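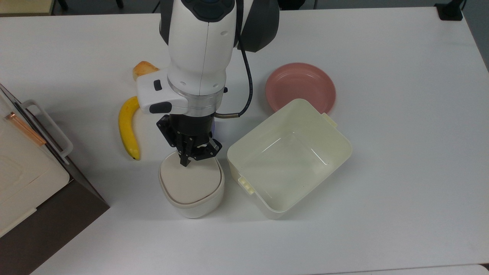

Simão Esteves had the van packed by four and the bass amp still wouldn't fit. Kurian sat on it in the street, eating chips. Cirnham was two hours off, soundcheck in one and a half.

"Leave the amp," Simão said.

"Leave the drummer."

The drummer heard that. Slammed the side door, got in front, put her boots up on the dash. Fine. They drove with the amp across two laps and the back doors tied with a guitar lead.

November, raining, wipers bad. Somebody put the demo on. Track three, the slow one, the one Mohandas Pai had cut the second verse out of without asking. Mohandas ran the label out of his kitchen. He'd pressed 200 copies of the single and sold maybe his mother one.

"He was right about the verse," Kurian said.

Silence for a good ten miles. 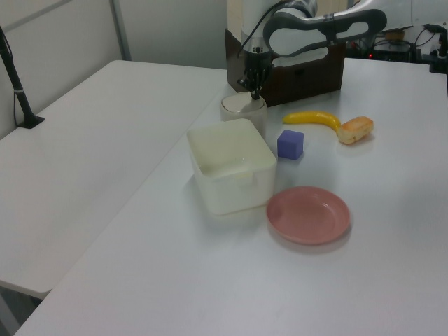
*Arm and lidded container, white table.*

The Skakent held 238, said the sign by the fire door. Eleven people at the bar, and one of them was Mohandas, coat dripping, waving a set list he'd writen himself.

"Open with the slow one."

"Nobody opens with the slow one," Simão said.

"Birnis did. Whole tour."

"Birnis had a following!"

No soundcheck, too late for that. Straight on. The amp hummed, then it didn't hum, then it didn't do anything and Kurian kicked it – once, hard – and it came back. Simão looked down at the list taped by his foot. Looked at the drummer. She shrugged and counted in slow.

He got to where the second verse used to be. Mouth open, the old words right there. The eleven people had turned round from the bar.

He let the guitar take it. Four bars, eight. Mohandas, at the back, was taking his wet coat of.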